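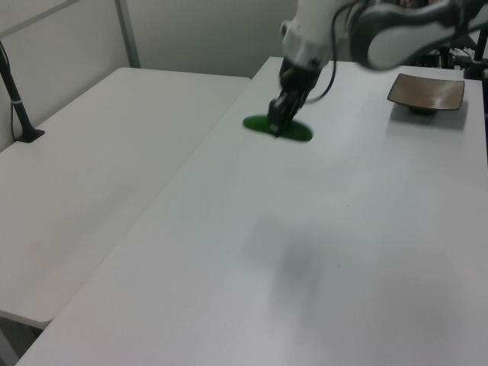

Notebook, December, a bit after lunch

Second afternoon with the Groltness evaluation kit, and I'm writing things down now before I forget which settings I changed. The loan runs out at the end of the month and Iltholm would like a yes or no from us, so forgive the rambling. The task is the same as this morning: get hold of the cucumber and put it on the square brown dish.

Finger speed is down to 200 on their scale (it ships at 600, much too brisk for vegetables!). Grip force I left at 329, the number the Budement people gave us over the phone. I'd still like to know where they got it.
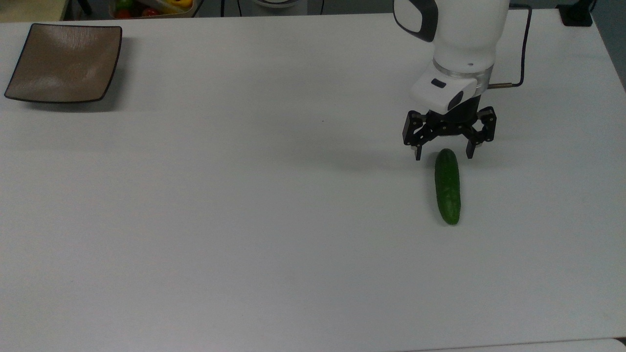 Tudur Cadwaladr

What I do like is the teaching screen. You can drag a waypoint and it keeps the rest of the path, and after the old software that feels like a holiday. The manual is another story. Chapter 2 sends you to a calibration page that I can't find in my copy, and I've written to ask for it. I also want to try approaching the cucumber

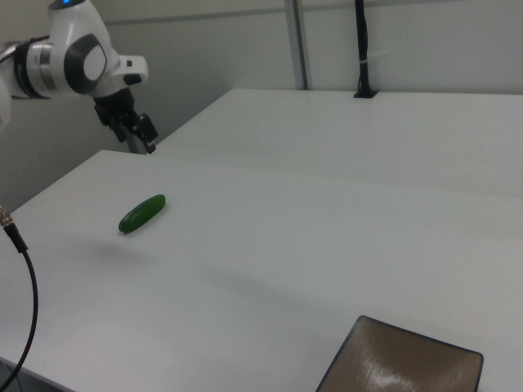
from a few more angles, with it lying crooked to the table edge, before I say anything kind about the grasp planner in the report. Wrist cable: check the slack again before any big rotations. Ask Iltholm whether the quote includes spare fingertips, and if the support line keeps our hours or theirs.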